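4.2 What people remembered from the Cunell relaunch

We were delighted by how much the open-ended answers gave us. When Cunell brought its canned soups back to stores under the Brimia agency's "Lunch Is Ready" campaign, we expected a short list of recalled slogans and a long list of blanks. The September survey drew 1538 usable replies, and many of them ran to a full paragraph.
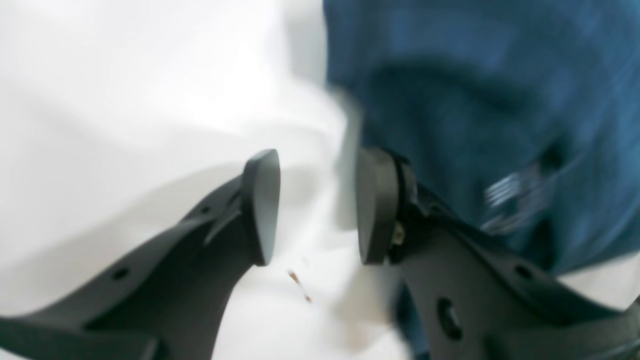
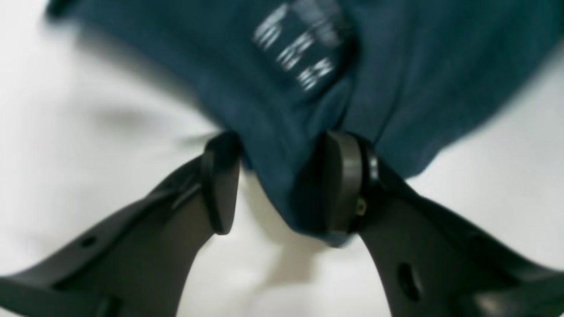 Figure 3. Two gripper fingers with their tips apart (first) and dark teal fabric pinched between two fingers (second).

One respondent in Gralludau wrote that she could not name a single Cunell ad but knew the soup was back, as her sister had mailed her a newspaper clipping about it with the word "finally" written across the top. She bought four cans that weekend and had not seen any of the paid posts, at least as far as she could say.

Her answer is a lovely case of what we call passed-on coverage: a news story that reaches a shopper through someone she knows. We had one survey item for it, added late in the pilot, and it became the most useful item on the form. Coders marked an answer as passed-on coverage only if it named both a story (print, radio or online) and a person who shared it. Answers that named a story alone went into direct coverage. Answers that named neither, but quoted the slogan or the jingle, went into paid recall. A fourth group, store recall, took in shelf signs, coupons and the sampling tables.

Two coders worked through all the replies on their own and then met to settle the hard ones. Most of the trouble came from the local radio spots. Brimia bought some of these and earned others through interviews with Cunell's head cook, and listeners mixed the two up freely. We finally treated any mention of the cook's voice as direct coverage, even where the respondent called it "the ad." Readers who would rather count those answers as paid recall can do so with the coding sheet in Appendix B, where they carry their own mark.

Warmth toward the brand was scored from 0 to 100. The middle score for the passed-on group was 80, and for the paid recall group it was 70. We think that gap is exciting! It held up when we looked at older and younger shoppers separately, and it held up again when we dropped everyone who had bought Cunell before the cans left the shelves. It shrank in Eren, where the relaunch came with heavy couponing and where the sampling tables seem to have done much of the work that newspaper stories did elsewhere.

We do want to be careful about what the gap means. People who already like a brand may be more likely to have friends who send them news about it, and a survey taken once cannot pull those two things apart. The Eren result is also hard to read, as the town's one daily paper ran its Cunell story two weeks later than the others and placed it in the business pages. A reader looking for soup would have had to turn past the grain prices to find it.

Even so, the wording of the answers tells us something the scores do not. Respondents in the passed-on group wrote about people: an uncle who kept the old label, a coworker who read the story aloud at lunch. Respondents in the paid recall group wrote about the jingle, which several could spell out in full, "da-da-dum" included. Both groups could name at least one flavor, usually tomato. The split pea, which got its own press kit and a very handsome one, was named mainly by store recall respondents who had tried it from a paper cup.

Section 4.3 takes up the press kits themselves and how closely the local stories followed their wording.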